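Stumeck Party Supply is moving, and the luau stuff is half off

If you've ever sent me a panicked message asking where to find paper lanterns the night before a birthday, you already know my answer, and I'm happy to say it hasn't changed. Stumeck is staying open! They're only moving, two blocks over to 1132 Benavides Street, into the old carpet showroom with the big front windows.

I stopped in this week to get the details from Sơn Châu, who runs the place now and was up a ladder taking down bunting when I got there. The old shop closes at 6 p.m. on the last day of September and the new one opens at the start of October, in time for the Halloween crowd. Online orders keep going the whole time, though he did say to allow a couple of extra days if you want balloons shipped with anything.

The new place has parking in the back (finally) and a proper counter for helium, so you won't be standing in the card aisle with twelve foil numbers bumping you in the face. Stumeck has been filling balloons in this town since 1972, and I think half the banners in my garage came from there.

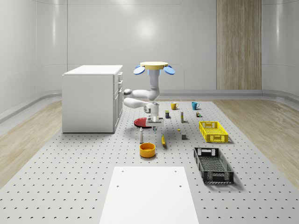

What's on sale

The big one is the Tevurau line, their island party range. It's the stuff with the palm leaf garlands, the hibiscus table scatter and those long raffia table skirts that shed everywhere but look so good in photos. All of it is half price until the move, and I came home with more garland than I have walls. The honeycomb pineapples were already getting low when I was there, so go early if you want those.

Plain tableware is 20 percent off, in every color except white and gold. The white and gold sells all year for weddings and Sơn wasn't budging on it, and believe me, I tried. Hanging swirls, confetti and candles are in a bin by the door, priced as marked.

Rentals get a bit trickier. If you've booked a backdrop frame or the popcorn cart for a date in the first half of October, you'll be picking it up from the new address, and they're calling everybody to confirm. I have the arch booked for my niece's shower and got my call already, very friendly, took a minute.
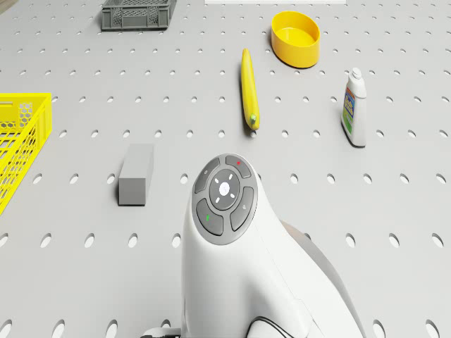
He's also bringing in a new line called Pisammont, which I hadn't heard of before. It's fabric bunting and felt garlands, meant to be packed away and used again, and it costs more than paper, so you'd want to pick something you'll still like next year. I got to handle a couple of the samples and the stitching is neat, with a decent length of ribbon at each end for tying. My one gripe with paper banners has always been those stubby little strings! The birthday set comes in 2 sizes and I'd go for the longer one if you're hanging it over a doorway.

Hours at the new shop will be 10 a.m. to 7 p.m., with an earlier close on Sundays that hasn't been settled yet. Gift cards and store credit carry over, and so do the punch cards, including the old green ones if you still have one at the bottom of a purse like I do. Returns on sale items have to be made at the old shop before it closes, with the receipt.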